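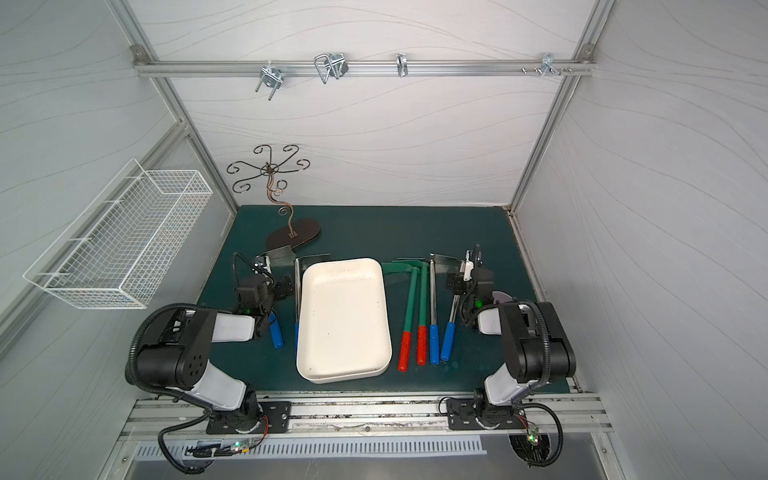
How I Put Long-Handled Tools Away in a Tray

Long-handled tools drive me a little crazy. They don't fit in a drawer, they slide off a shelf, and if you stand them in a bucket the whole bucket tips over the minute you reach for one. I tried all of that. What finally stuck was a plain white tray on the bench, the shallow kind with rounded corners, and a habit of loading it the same way every time.

I started doing this in April when I was helping set up the tool bench at Marmont, and I've used it at home ever since (my Ornier tray is the same idea, only a bit deeper). It takes a few minutes. You don't need anything fancy!

What you need

A shallow tray, long enough for most of each shaft
A mat that grips, so the tray stays put
A dry rag
Your tools

Step 1. Clear a landing spot

Put the tray in the middle of the mat with the long side running away from you. Lay the tools down next to it, all the grips facing you. I know it's tempting to go straight from the pile into the tray, but do this first — you'll spot the doubles, and you'll see which shafts are the longest.

If there are crumbs or specks in the tray, tip them out now. Once it's loaded you won't want to.

Step 2. Look over the shafts

Run the rag down each one. Painted shafts need a closer look than bare metal, in my experience. Glossy green paint looks great but every bit of dust shows up on it, and a pale fleck might be lint or might be a chip.
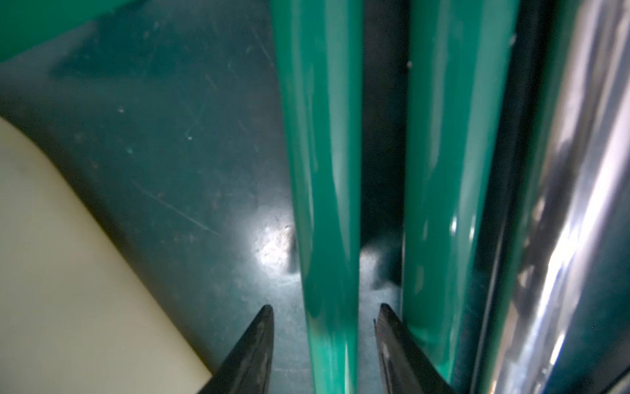

Go slowly here, and look at the places where two shafts have been lying right up against each other. That's where mine always get rubbed. If a fleck wipes off, great. If it doesn't, I put a dab of touch-up on it and leave that tool out overnight.

Step 3. Start with the ones that take up the most room

Flat heads first, at the far end of the tray. Then let the shafts come toward you with the grips at the near end. Don't fuss about making them parallel yet. Mine usually land in a V, or crossed, with a red grip leaning on a blue one, and a couple of tools still waiting on the mat on either side. It all gets fixed in the next step.

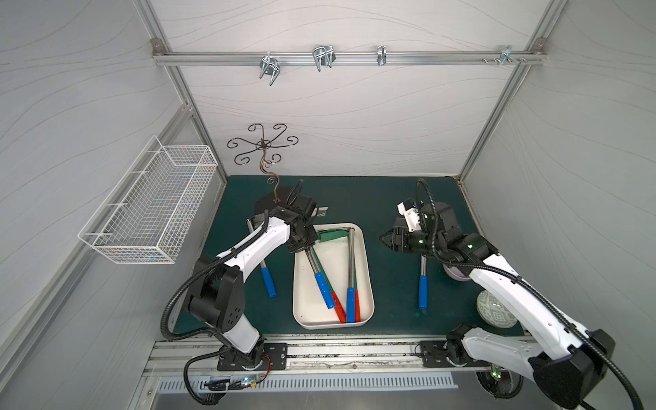 Step 4. Make two bundles

Split what you've got into a left bundle and a right bundle. I mix the colors, so each side gets some blue and some red. My sister-in-law sorts hers strictly by color and that works too, but then one side gets fatter than the other and the tray is a pain to carry.

Nudge each bundle together with the side of your hand. One can sit at a slant, that's fine. Anything that won't lie alongside the others can go across the far end.
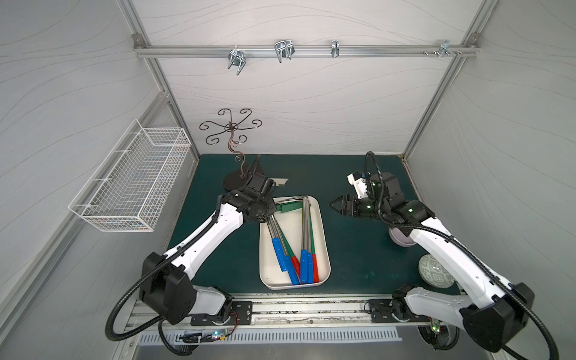

Page last changed: Monday, 9:55 a.m.

Step 5. Carry it flat

Two hands, one on each long side. If the shafts stick out past the rim, keep that end pointed away from you and watch the door frames.

A few extra notes

Wire baskets: I used to drop everything in a wall basket, the Fliden one with the white mesh. It's great for gloves and rags. Long shafts poke through the grid and snag.

Hooks: fine if your tools have a hole in the grip. Mine don't.

Tray size: measure your longest tool before you buy. A little overhang at one end hasn't bothered me, but I wouldn't want half the shaft hanging out. I got my second tray at Yusof on the way home and had to take it back for exactly that.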